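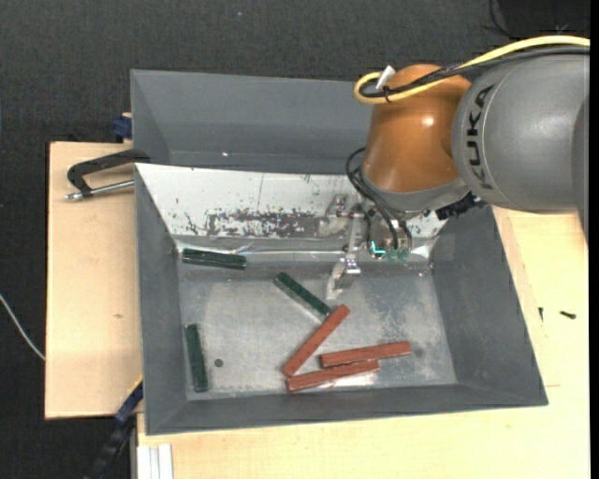
Why give a storage bin sloping sides when straight ones would hold more? Sloping sides leave the mouth wider than the floor, so a hand can come in at an angle and reach an object lying close to the wall.

3. The bins and what goes in them

3.1 Shape and layout

Bins are easy to overlook, and we came to this study having overlooked them for years. Our earlier work at the Kevbridge packing room dealt with shelving, labels and walking distance, and treated the bin as a box with a volume. It is a good deal more interesting than that! The slope of the side, the depth and the way the inside is split all change how quickly a thing can be found and lifted out again.

Figure 2 shows a grey metal bin with tall sloping sides and two sections, standing on pale wooden surfaces, with green blocks inside. We call this layout a "split bin" throughout the paper. A bin of the same outline with no inner split is called an "open bin". Both were used for the work described below, and both kept their place on the bench from the first session to the last.

Tall sides have a clear benefit in a busy room, which is that things stay in. Packers drop small items from a fair height when they are in a rhythm, and a low tray lets them bounce out onto the bench and from there to the floor. The price is that a shorter person has to lean over the rim to see the near edge of the floor. The slope gives some of that view back, and it was lovely to find packers of quite different heights using the same bin without complaint.

3.2 Filling by hand

Objects were put in by hand at the start of each session, following a short written order. For the sparse condition, only a few blocks were laid flat on the bin floor with clear space between them. For the full condition, a bin took up to 400 small items from the Brosulix spares range, poured in and levelled with the palm.

We ran 48 sessions in all. In the split bin, one section was always the "from" side and the other the "to" side, and the roles were swapped at the half-way point so that left-handed packers were not at a steady disadvantage. A session ended when the last item had been moved across and the packer had run a hand round the corners.

That last sweep turned out to matter more than we had planned for. Items in the corners of a sloping bin lie against two walls at once, and they tip when pressed. A flat block lying in the open can be gripped by two opposite faces. The same block against a wall has to be dragged clear first, or stood up on its edge with a fingertip. Packers did this without thinking and were often surprised when we played back what they had said about it.

3.3 Where things come to rest

Poured items slid down the slope and gathered in a band along its foot – the "skirt", as Nikola Jabłońska named it in her bench notes, and the word stuck with all of us. In the full condition, 78 per cent of the items left for the final sweep came from the skirt. The middle of the floor emptied early, well before anyone had touched the corners.

The split changes this in a way we enjoyed working out. An inner wall adds a second skirt along its foot, so each section has less open floor than its size suggests. Against that, the search area is smaller, and packers told us they felt surer that a section was empty. Several said they could "read" a section at one look, while an open bin made them check again.

For sparse contents the difference shrinks to almost nothing. A few blocks with bright, even colour on a plain floor are found at once in either layout, and the time goes on lifting and placing. Colour deserves its own study, and we would be delighted to see someone take it on. Grey items in a grey bin were by far the least liked pairing in the packers' comments, followed by clear bags of any kind.

3.4 Limits

All sessions used dry, rigid items. Soft goods do not slide down a slope in the same way, and the Akik trial reported in Section 5 suggests that folded cloth tends to hang on the wall where it lands. We also kept the lighting fixed. A tall side casts a shadow over part of the floor when the lamp is low, and the Górecki layout, with its lamps mounted behind the packer, would be a useful next test.

Related items
Rim height and reach at the packing bench
Sorting small spares by colour: a pilot at Kevbridge
Folded cloth in deep containers
Labels, shelves and walking distance: a second look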